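Mistbridge Community Help
Food, parties and halls

Can I sell leftover snacks after their best before date?
Posted by Mawar Mandagi, 2023-05-02

We run a snack table at our club's open afternoon and there is always stock left over. I have 56 bags of crisps and similar, all sealed, and the best before date on most of them falls in June. The next open afternoon is after that. Am I allowed to put them out for sale, or do they have to go in the bin?

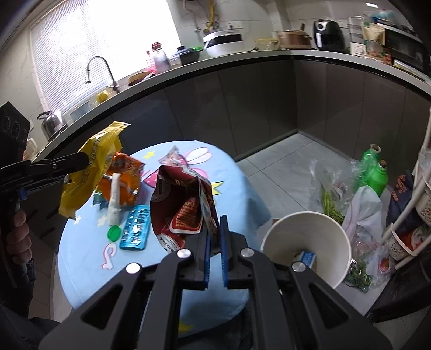

They have been kept in a dry cupboard the whole time. I don't mind marking them down, I just don't want to break any rules.

Rennie
Best before is about quality and use by is about safety. You can sell food past its best before date as long as it is still fit to eat and you aren't misleading people. Put up a sign saying the date has passed and drop the price. You can't sell anything past a use by date, so check dips and sandwiches separately. Crisps normally carry a best before.

Also look for split seams. A bag that has lost its air will be stale - bin it or open it and try one.
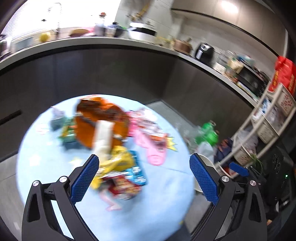
Rilo disagrees with the sign and says the date is printed on the packet, so people can read it for themselves. We sold 13 old packets that way last year and had no complaints.

Vakanon
I'd still do the sign, it takes a minute. Nuts go off quicker than crisps in my experience, so sell those first. If you don't want the bother, ask a local food bank, but ring beforehand as some won't take things past the date.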